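Search this site
Search

What I learned from a bad week of brand replies

March 3, 2019

I look after the social accounts for Mamska, a small company that sells tea by post. It is a two-person marketing team and I do most of the typing. In September we changed the blend of our best seller and did not announce it. Customers noticed within a few days.

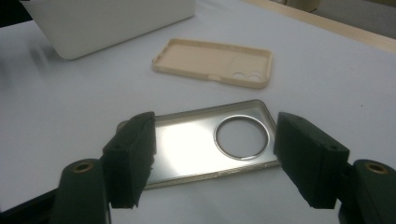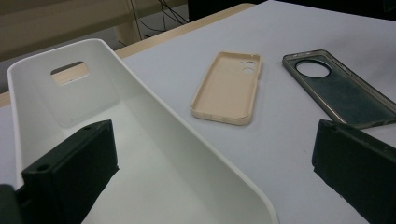
Should a brand answer every complaint in public? I would answer the first few in public, with the same facts each time, and then pin one post that covers the rest.

We did not do that. We had a stock reply that said "Sorry to hear this, please send us a message" and I pasted it under everything. By the second evening there were 2595 comments on one post and around 70 of them had my line underneath. People started posting it back to us.

Periklis Xenos, who runs the shop side, asked me to stop replying until we had something to say. That was right, although I argued with him at the time. We wrote a short note saying that our old supplier, Harnirska, had stopped growing one of the leaves, that we had picked a replacement, and that we should have put this on the packet. We offered a swap or a refund. It took us most of a morning to agree on four sentences.

The note got fewer likes than the angry comments did, but the new comments were mostly questions about refunds, and those are easy to deal with. We sent out 100 replacement boxes. A few people said they preferred the new blend. One man wanted to know why we claimed the recipe went back to 1859, and I had to look that up.

Since then I keep a plain document with answers to the things people ask most, and I rewrite each one before it goes out. I also check the scheduled posts first thing if there has been a complaint overnight. We had a cheerful one about biscuits go out in the middle of all this and it did not help.

I still haven't sorted out the old automatic reply on the messages page. It is on the list for next week.

Recent posts
Moving our newsletter from Temier to Kwok
How often should a small shop post?
Writing product captions when you are short of time

Contact | Copyright 2019 | Back to top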